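Home | Local | Business | Tech | Letters

Worn rubber keeps Skirton workshop's gripper on a short leash

3 min read
Last updated Saturday, 4:40 p.m.

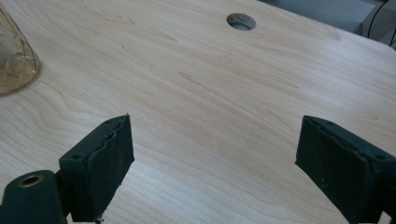 The two fingers of the gripper at Liltidby, with the torn top edge of the left pad showing.

The pitch for the hand-held gripper at Liltidby, the small automation workshop in Skirton, was that anybody could pick it up and use it. That part seems to hold. Keeping it fit to use is a different job, and since January it has mostly fallen to one man with a screwdriver and a box of rubber.

Kjell Ljungberg looks after the tool, which workshop staff use to show a robot arm how to pick things up. He changes the pads on the two fingers, checks the screws and signs a sheet that hangs by the door. The pads are supposed to be replaced every 12 days of use. Ljungberg says he has never had a pair get that far.

"Seven days, if people are careful," he said. "They aren't careful."

The pads are dark rubber, glued to the inner face of each finger. They go at the upper rim first, where the finger meets a table or the lip of a box before it meets whatever it is meant to grab. On the left finger the top edge of the pad has torn into a rough, wavy line. The right one is scuffed and a little frayed along its own upper rim, though Ljungberg would probably have left it alone for a few more shifts if the two didn't have to be changed as a pair.

They do have to be, according to the instructions from Mameck, the firm that supplies the fingers. A new pad facing an old one closes off center, and the workshop then has to set the grip again. Setting it means closing the fingers on a test block, reading the gap, backing off the screws, and doing it over until the numbers agree. Ljungberg puts the whole routine at most of a morning.

Torbjørn Haugland, who runs the workshop, calls that "normal wear" and says the cost is small. He gave a figure of 693 kroner for the last order of pads and glue. He did not have a figure for Ljungberg's mornings.

It is a fair thing to ask about. Liltidby told local businesses last fall that the gripper would need "almost no upkeep," and two of them have since put money into the project. One is a packing firm owned by Roald Lie, who came by this week to see how things were going and left with questions.

"If I bought a pallet jack that needed new wheels every week, I'd send it back," Lie said. He has not pulled his money out. He would like to see the wear sheet, he said, and he would like to see it monthly.

Haugland says a tougher pad is on the way. The new rubber, which Mameck sells under the name Tsao, is said to last 100 days. That number comes from the supplier, and the workshop has not tested it. Asked how the supplier had tested it, Haugland said he would have to check.

Ottar Hovland, who repaired packing machines for most of his working life and now helps out at the workshop one day a week, doubts that harder rubber will settle the matter. Hard pads slip on smooth things, he said, and people squeeze more to make up for it — and then the screws start to work loose in place of the rubber wearing down. He would sooner round off the top of the finger so that the pad has no corner to catch on. Haugland said that idea had been "noted."

For now the routine stays as it is. Before each session the person using the gripper is meant to wipe both pads with a dry cloth, look along the top edge for tears, and try the finger screws by hand. Anything torn past the rim goes to Ljungberg. The sheet by the door has gaps in it, including one stretch of several days with no signature at all. Ljungberg said he was on vacation and that the tool was used anyway.

The first order of the Tsao pads has not arrived. Haugland would not name a delivery date, and a message left with Mameck's sales office had not been returned by Saturday afternoon.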